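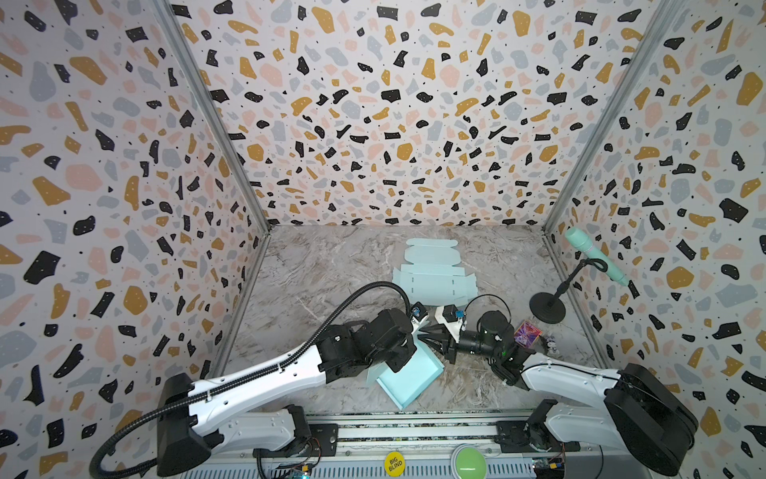
The Second Life of Broken Stone

Terrazzo started as a way to use up leftovers, and it still has the cheerful soul of a leftover dish.

Go down the side stairs of the old Clistesier market hall at eight in the morning, before the fish counters open, and the floor is all yours. It is a big, speckled, slightly wavy floor, the color of oatmeal with chips of brick red and bottle green in it, and it has been walked on, hosed down, scraped by crates and skated over by children for longer than anybody working there has been alive. In January the light comes in low through the street doors and every chip shows up. I have been going there to buy onions for years, and I still look down more than I look at the onions.

I love terrazzo the way some people love trains. I will cross a lobby the wrong way to see what they did at the elevators. I have missed a bus because of a staircase. And for most of my life this was a lonely hobby, because terrazzo was what you found in schools and hospitals and bus stations, the stuff under the floor wax, and if you told people you liked it they thought you were being funny. Then, quite suddenly, it was on everything. Mugs! Phone cases! Shower curtains, wrapping paper, dog bowls! The pattern broke loose from the floor and went off to have a life of its own, and I've been trying ever since to work out how I feel about that. (Mostly delighted.)

From the quarry yard up

The idea is very old and very simple. Cutting marble makes a lot of scraps. In and around Venice, a few hundred years back, workers began setting those scraps into the floors of houses, first in clay or lime, and then rubbing the surface down with heavy stones until it was flat. It made good sense in a city built on mud, where buildings shift a little and a floor needs some give. Goat's milk is supposed to have been the first sealer. I have read that story in so many places that I no longer trust it, but I hope it's true.

The rubbing was brutal work. The tool was a weighted stone on a long pole, hauled back and forth over the same patch for days, with water and grit underneath. When electric grinding machines came in during the 1920s, a job that had been slow and back-breaking became one a crew could finish on a schedule, and that is when the big public floors really took off. Thin metal divider strips helped too. They let the installer pour one color right up against another, and they gave the floor a place to move without cracking at random. All those sunbursts and compass roses and zigzags in old theater lobbies come from a strip of brass or zinc bent to a line and filled in like a coloring book.

Then came carpet, and vinyl, and an awful lot of beautiful floors went under the glue.

What's in the mix

There are two families. The older one uses cement to hold the chips, and it needs a fair amount of depth, so it is heavy, and it takes its time curing. The newer one uses epoxy, which can go down much thinner and comes in any color you can mix. Cement has a soft, chalky look that I like best in a kitchen. Epoxy is brighter and crisper, and it won't drink up a spilled glass of red wine the way unsealed cement will. Either one can hold marble, granite, glass, shell or bits of mirror.

Chip size changes everything. Small chips read as a haze from across the room and only turn into stone when you get close. Big slabs of broken marble, with little chips filling the gaps between them, look like a dry riverbed. The very best floors mix their sizes, and if you find one, crouch down and look at how few of the chips touch. There's real skill in that. The installer scatters extra chips by hand over the wet pour, the way you would salt a tray of potatoes, and then rolls them in, and a good one can see a bald spot from the far side of the room.

The small workshop at Oluseck, an hour north of the market, still pours cement terrazzo in molds for window sills, steps and sinks. It keeps 70 kinds of chip in open bins along one wall, and walking down that row is like walking past a candy counter. There is a green from a quarry that closed, kept in a coffee can and used by the spoonful. There are pinks that look like ham. The workshop lets visitors mix a sample in a paper cup, and I have never seen grown adults concentrate so hard! You pick your chips, stir them into the paste, tap the cup to shake the air out, and go home with something that looks like gray mud. The surprise comes later, at the grinder. The gray skin comes off, the cut faces of the stones appear, and there's your pattern, which was in there the whole time where you couldn't see it.

The pattern goes traveling

Once you start drawing terrazzo instead of pouring it, odd things happen. A printed version can do what stone can't. The pieces can be mustard and pink and flat black on a clean white ground, with no grit or cloudiness in them. They can be as big as a hand. They can also repeat, and this is where the fun and the trouble begin, because real terrazzo never does.

A good pattern designer spends a lot of effort hiding the repeat. Sugawara, a small paper studio whose notebooks I buy far too many of, cuts every shape from colored paper first and moves them around on a table for days before anything is scanned. Their largest design goes 60 inches before it starts over. You can hunt for the seam, and I have, with a roll of it spread down my hallway, and I gave up and made lunch. Cheaper prints give the game away within a foot or two. Look for a chip with a memorable shape, something like a boot or a shark's tooth, and you'll soon spot its twin marching along at perfect intervals.

Do I mind the fakes? I thought I would. But the Italian designers of the 1980s who loved squiggles and confetti were already playing this game, sticking patterned laminate on bookcases and chairs, and those pieces still make me grin. A print of terrazzo on a lunch bag isn't pretending to be a floor. It's closer to a fan letter.

Looking after the real thing

If you are lucky enough to live on top of some, be gentle. Vinegar is the great enemy, along with lemon juice and any bathroom cleaner that promises to eat limescale, because marble chips and cement are both happy to be eaten. Use a neutral cleaner and warm water, and mop up the dirty water before it dries. Skip the wax. A dull floor usually wants a light regrind and a fresh sealer, and a decent crew will do a test patch in a closet before you commit to anything.

And if you live in an older building, do have a look under that carpet. Lift a corner inside a closet, where no harm is done. At the Bulletden apartments, a plain brick block near the rail yard, residents pulled up the hall carpet on the ground floor after a leak and found a cream floor with a black border and a little brass-edged diamond outside every door. Cleaning it up took 20 weekends and a frightening number of scrapers. The entire block comes to 2,000 square feet of hallway, and they're now working their way up to the second floor, one landing at a time. The diamonds up there are green.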